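3.2 Bedside cables
I'll admit the nightstand was my favorite part of the Nutport study. We asked people to tidy 100 of them, and cables ate up most of the talk afterward!

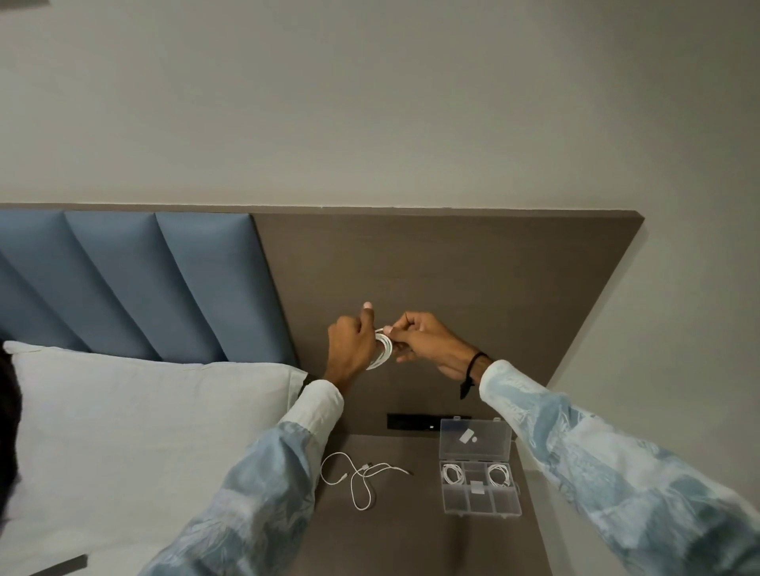

Figure 3. Coiling a white charging cable over the nightstand, with an open clear organizer box below.

Small loops like the one in Figure 3 suit a box with compartments (my own drawer at home is a disgrace, by the way). Viklund prefers ties, and we argued over that for most of October.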